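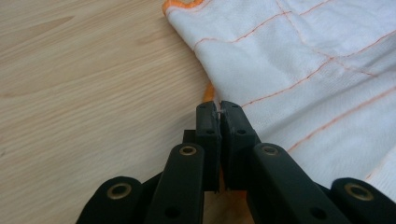
Home | Modules | Handouts | Reading list | Contact

TX2 Care of Household Textiles
Handout 5: Woven cleaning cloths, structure and laundering

Set by Yolandi Mkhize. Lab sheets for this unit are kept by Shuzhen Xia in the Drurkgate building.

1. Scope

This handout covers plain-weave and open-weave cotton cloths used for wiping, straining and floor work. Knitted and non-woven cloths are dealt with in Handout 6. Students should already know the terms warp, weft, sett and selvedge.

2. Weave and water uptake

Water is held in a cotton cloth in two places: inside the fibre, and in the gaps between yarns. The first depends on the fibre and changes little from one cotton cloth to another. The second depends on the sett and the twist of the yarn.

An open weave has large gaps. It wets quickly, gives up water readily when wrung, and dries fast on a line. A close weave takes longer to wet and holds water more firmly. Loom-state cotton of either type may resist wetting until the size and natural waxes have been washed out. New cloths should therefore be washed before any uptake test.

Uptake is reported as mass of water held per unit mass of dry cloth. State the draining time with every result. A figure without a draining time can't be compared with another.

3. Distortion

Yarns in an open weave slide over one another under small loads. Ribs and bowed lines appear in the cloth, and a square piece may dry out of square. Lines of stitching across the body of the cloth limit this by tying the yarns together at intervals. The thread should shrink by a similar amount to the ground cloth, or the stitched lines will pucker.

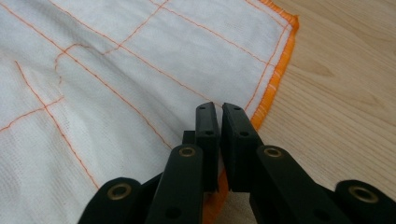

4. Edges

A cut edge in open-weave cotton frays at the first wash. Common finishes are:

- Turned hem: durable, but the extra layers dry slowly.
- Overlocked edge: thread wraps the raw edge. Little added bulk, some stretch. Coloured thread makes wear easy to see.
- Selvedge: needs no finish, but is present on two sides at most.

Check corners first. The overlock thread turns sharply there and is most likely to come loose.

5. Laundering and folding

Wash whites apart from cloths with untested coloured thread. Fabric softener leaves a film on the fibre and lowers uptake; don't use it. Dry fully before folding. Pull the cloth square by opposite corners, lay it on a flat surface and fold edge to edge. Keep the care label on the outside where it can be read.
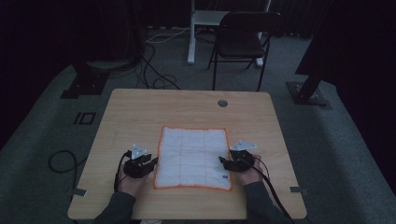
6. Exercises

a) Wash and dry one Hakent and one Pakov sample. Record uptake after 11 minutes of draining.
b) Measure both diagonals of each sample before and after washing. Express the difference as a percentage of the longer one.
c) Explain why mass per unit area alone doesn't predict drying time.

Results go on sheet 657, due at the end of October.

Related handouts
Handout 4: Cotton, from boll to yarn
Handout 6: Knitted and non-woven cloths
Ren method for colour fastness of sewing thread

Contact the module office | Copyright Drurkgate Textile Studies | Back to top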